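Two fingers and a bathroom tap

Torkenness, April 12, 2019 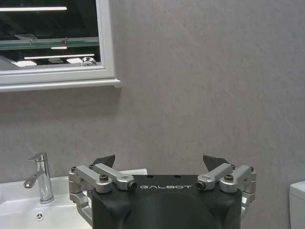 The wrist camera's view, with the sink and its single-lever tap off to the left.

I've spent a week in a bathroom with Davoud Bahrami and I'm still speaking to him, so that's something! Davoud tests grippers for Diravent, and he'd let me tag along while he tried a pair of them on the sort of jobs the rest of us do half asleep.

First up was the one with the black pointed fingertips and the silver linkages (GALBOT printed across the housing, in case you forget whose it is). I'd expected the tap to be easy. Lift the lever, drop the lever, done. We gave it 20 goes and it missed 7, mostly by sliding off the side, and I found myself cheering it on like a slow horse.

Then we swapped over to the Privo, with its soft rubbery pads. Lovely grip, much kinder on a toothbrush, but so chunky that it kept hiding the lever from its own camera. Davoud muttered a lot and moved the camera up a bit. Better, though the mirror then started giving it funny ideas about where the lights were.

If you made me choose, I'd take the pointy one for taps and the Privo for anything you'd mind scratching. Davoud wants another go in September with a different controller. I've told him I'll bring the biscuits.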